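Three toys and a bed: the Zostitz open day

12 Jul 2019

I went along expecting to be annoyed. Zostitz has been promising a household helper for ages, and the leaflet said I would see "a real bedroom, really tidied". What I got was a bed with a grey sheet, some soft toys and one arm.

The durian toy was my favourite, and the hand had a decent grip on it over by the basket.

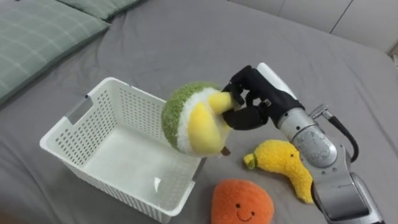
What I wanted to know

Who sets the toys out? How far can you move the basket before it gets lost? The chap at the rope said they would "cover that later". They didn't. I stood there for 30 minutes, next to a man eating crisps, and heard the word "seamless" 11 times. The banana got the same slow treatment as everything else. 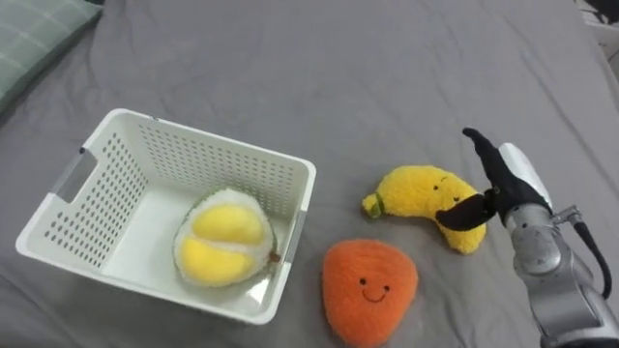 Duangjai Jaidee thought I was being unfair, and told me over the bad coffee that soft, squashy things are much harder to pick up than boxes. Fine. I'll give them that. An orange plush fruit has no proper edges, and it was held up over the basket with the other two already in.
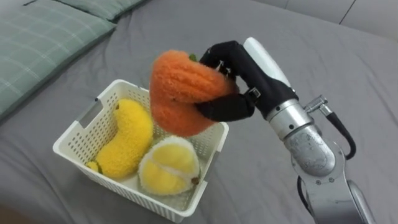

But my own bedroom floor has socks, chargers and a cat on it, and I can clear three toys off a bed before the kettle clicks. Houda Ouazzani from Zostitz gave a talk afterwards with almost 30 slides. Six of them were about trust. I asked about the price and got a smile.
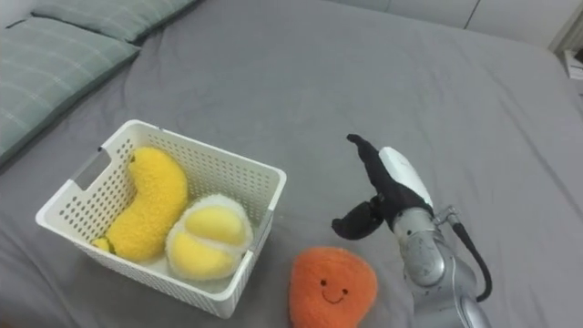
I've put my name down for the Makach day later in July anyway. They're meant to be showing laundry, and the parking's free.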